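Search news Enter keyword Go

Vasmont plans second purchase of hand-held grippers

Last updated: March 7, 2024

The Vasmont workshop has asked for money to buy more hand-held grippers for its cloth folding project, and the decision is expected before the end of the budget period. The request was prepared by Pascual Jara, who is responsible for equipment at the Dredden site.

According to the plan, Vasmont would buy 2 more pairs of grippers, together with spare cables and jaw fingers. The price from the supplier Boyer is 1,735 dollars for each pair. Delivery takes 90 days, so an order made now will not arrive for the spring work. 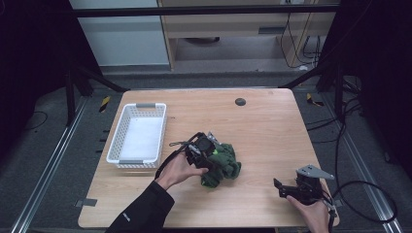 Mr. Jara explained that the cables are the part which causes the most worry in the budget. In January the workshop spent almost 170 dollars on replacement cables only, and this cost was not planned. He would like to have a fixed line for such small parts, so that he does not need to write a new request every time.

Shirley Mapplebeck, who checks the purchases for Vasmont, has a different opinion about the timing. She supports the grippers but prefers to order one pair first and the other after the summer. "The tables we have are enough for the moment, and also the people," she said. "I want to see that all equipment is in use each day before we pay for more."

A second offer has been requested from Clodthorpe, which also rents this type of equipment by the month. Renting was not considered last year. If the offer comes in time, both prices will be compared in the same meeting.

The purchase of a robot arm for folding stays in the plan for next year, but it has no budget yet.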